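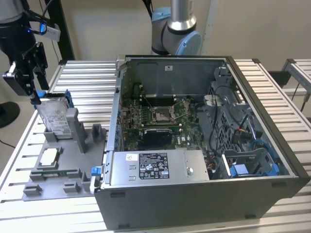 Tower on its side, CPU socket empty, processor and memory stick over in the gray tray

Hi all,

Valentin Lacroix wrote:
> Got 3 of the old towers from the Greenberg office.
> Is the blue thing on the hard drive part of the
> drive, or can I toss it? Mine won't slide in bare.

Don't toss it, Valentin! It's the carrier, and the Sultville batch I worked on in January used the same kind.
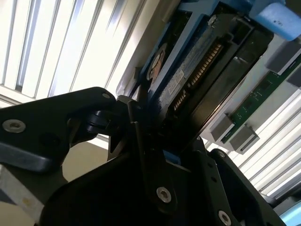

3.5-inch drive in its blue carrier, gold contacts showing

Look for that long row of gold contacts before you push anything home. I bent a connector on unit 718 going in backwards and had to beg Zikis for a spare (10 bucks, plus a lecture).
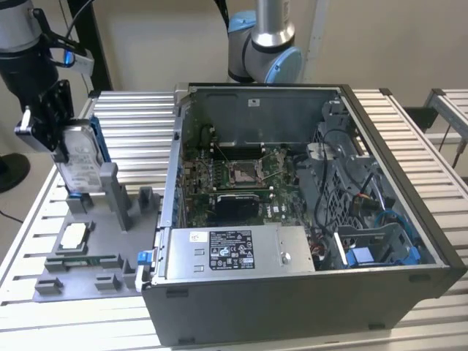
Drive held upright over the tray, blue rail along one side

I leave the processor for last, lever up until I'm ready, but I know the Jondetti folks do it first and swear by it. Whatever works for you.
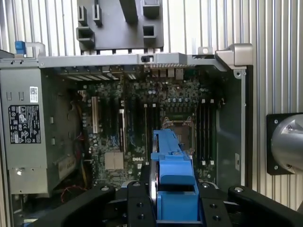 Oh, and if you end up with spare carriers, I could use 2. I'll pay postage, just write me off list.

> Also does anyone have the side panel screws?

Nope, sorry, still hunting for mine.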